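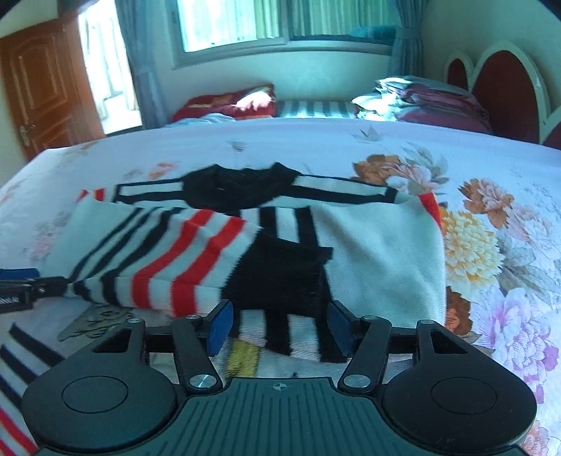 Has anyone else had trouble with the Lerholm cotton yarn bleeding? I've been knitting with it since March and the colour range is gorgeous, but I'm getting nervous about the darks. My striped jumper has red and black running right beside an almost white base with a bit of mint in it, and the collar is solid black, so if anything lets go in the wash the whole lot is ruined. The label only says "wash with like colours", which is a fat lot of help when every colour is in the one garment. I haven't washed it yet. Do I soak it, dry clean it, or just never spill anything for the rest of my life?

purlygates
Joined: 6/15/19
Cold water, wool wash, two colour catcher sheets, in and out in 3 minutes. I've done it with the Lerholm red and got a faint pink on the sheet and nothing on the white. Don't let it sit wet in a heap whatever you do, that's when stripes go wandering.

tea_and_tension
I'd be putting a good slug of white vinegar in the rinse. My nan did it with everything and her Fair Isles still look brand new — and she was not gentle with them!

dyepot_dora
Vinegar won't set dye in cotton, sorry. It does a bit for acid dyes on wool, and that's wool, and the mill should have done it already. On cotton you're just making your jumper smell like fish and chips. If the dye is loose you want it rinsed out and gone, so a proper dye-trapping detergent and LOTS of water.

tea_and_tension
Well it's worked for me for 30-odd years, cotton included, so I'll keep my fish and chips thanks.

dyepot_dora
Fair enough, but have you ever done one without the vinegar to compare? Most decent yarn doesn't bleed in the first place.

stashbusting_in_besnard
Knit a swatch! Same stripes, same order, little square, chuck it in the wash and see what happens. I did one for a Misen baby blanket (336 stitches across, never again) and the navy bled like mad. So glad I found out on a square the size of a coaster. I swapped the navy for Londura and it behaved itself.

purlygates
Londura is lovely but have you seen what they want for it now?? I'd need to sell a kidney.

OP
Thanks all! I've got scraps of the red and black left so I'll do the swatch tonight. Not sure about the vinegar, but I might do 2 swatches, one each way, and settle it.

tea_and_tension
Ooh yes please do. Happy to be told.

dyepot_dora
Use the same water temp for both or it doesn't count :)

kneedeepinwool
Bit off topic but does anyone know if Lerholm still do the mustard? The shop near me reckons it's discontinued and I'm one sleeve short.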